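Plindport Trial: Progress Report, Month 4
To: Kerstin Eide, Graltbridge Fund
Subject: The Rustad picking kit, as supplied by Tavulden

Where we are

The kit has now been running on our bench for 6 weeks, if "running" may be stretched to cover the first one, which it spent waiting for a cable. The supplier's brochure promises "productive from day one". We have asked which day they start counting from.

Since then things have gone better than I feared when I signed the form. The arm does 1,960 picks between services according to its own counter, against the 1,000 we set as the pass mark in the grant agreement. I have no quarrel with the counter, though I would like to see it written by someone other than the people selling the arm.

What it is good at

Blocks. If your business is the moving of blocks, buy two. Anything with flat sides and a plain colour goes from table to tray with very little fuss, and the operators have stopped standing over it. The teaching software is also decent. A new starter can set up a simple job in a morning, and the manual has been translated by somebody who speaks the language.

What it is less good at

Small household electricals, which is a pity, as they are what we told you we would be sorting. Round items roll when nudged. Plugs are worse: the prongs give the gripper two thin things to catch on and the pick planner tends to go for them first. Tavulden suggest we present all plugs face down. Our returns do not arrive face down, and I have said so in writing.

We now mix the awkward items with easy ones on the same table, a 20W charger prongs up among the blocks, with the blue tray kept on the left.

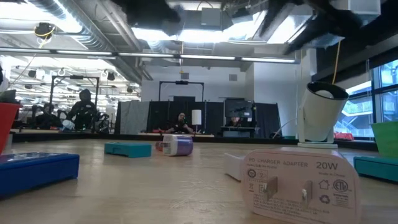 Money and support

Spending is within budget, apart from the second set of finger pads. These are sold as a consumable, a word I missed in the small print. The helpdesk answers quickly before four in the afternoon and never on a Wednesday.

Next month

Softer pads on trial, a revised pick planner from the supplier (promised, so I have pencilled it in lightly), and a full run using our own returns with nothing turned over beforehand. I would hold the decision on a second kit until you have those results. Tavulden's sales office would prefer that you didn't, and may ring you.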